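The Stillach 42 evacuation bag, after one season by the front door

September 21, 2024
By Lorena Salinas

I bought the Stillach in April, right after our county redid its evacuation zones and I found out our street had gone into the first group out. My old system was a tote bag and good intentions. We'd left once before for a fire over the ridge, and I drove off with a blender and no phone charger, so I was ready to let somebody else do the thinking and pay for it.

The price is $292, and I gulped a little. For that you get a 42-liter pack that comes filled: water pouches, food bars, a crank radio, a headlamp, masks, a first aid pouch, a rain poncho, work gloves and a flat document sleeve that closes with a roll top. Mine weighed 15 pounds on the bathroom scale before I added a thing. I can carry that to the car and across a parking lot, no problem. My mother can't, and I wish they sold a lighter one.

The best part is the bag itself. It opens all the way around like a suitcase, so you aren't digging for the masks with your whole arm — and the pockets are labeled on the inside, where you'll see them. The radio is good too. I cranked it on the porch for a couple of minutes and got the local station loud and clear. The headlamp is so-so. It works, but the strap slides down over my eyebrows, and I swapped it for my old Bandum that I've had forever.
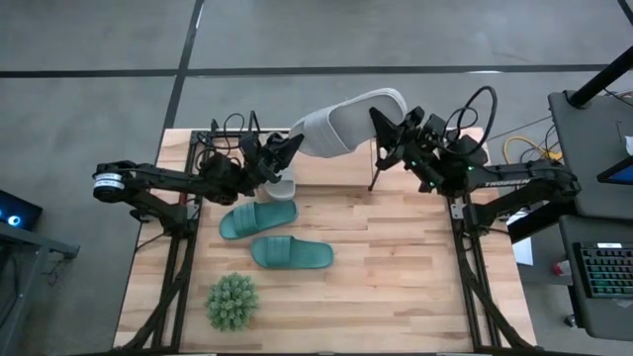
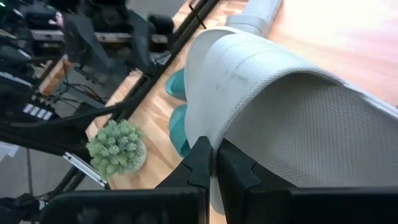
Clothing is where this kit lets you down, and it's the part I'd fix first. There's nothing in there to wear except the poncho and the gloves, and no shoes at all! The booklet says to "dress appropriately," which is a lot to ask of a person who has just been woken up by a siren. I know what I'd do, I'd step into whatever was by the door, and at my house that's a slide a lot like the light gray one in the first photo, with the wide padded strap. Lovely for taking out the trash. Terrible for walking past downed branches and hot ash. I tied a pair of old sneakers to the outside loops with socks stuffed in the toes, and they've lived there all summer.

The food bars taste like lemon chalk, but my nephew ate two, so who knows. Check the dates when yours arrives. My bars were good for years and the water was fine, but the batteries for the headlamp were closer to expiring than I'd like in something brand new. I wrote to the company, and they mailed me fresh ones within the week with a nice note.

I also looked at the Dromis kit, which is cheaper and comes in a plain duffel. If you already own a decent backpack, that's probably the smarter buy. I wanted something with real shoulder straps and a hip belt, and the Stillach's are comfortable, even on my bad side.

I'd give it 7 out of 10. Add shoes, long pants, your meds and a phone charger, and put copies of the insurance papers in the sleeve before you forget. Mine took me three weekends to get around to.

3 comments

ridgeroad_dee: Does the document sleeve fit a passport AND regular letter paper? I have the Quezada one and everything has to be folded in thirds, drives me nuts.

Lorena Salinas: Yes to both! Letter size goes in flat, with room for the passports behind it.

Marty in zone B: Get leather boots if you can. Sneaker soles can go soft on hot pavement. Good review otherwise, I agree about the lemon bars.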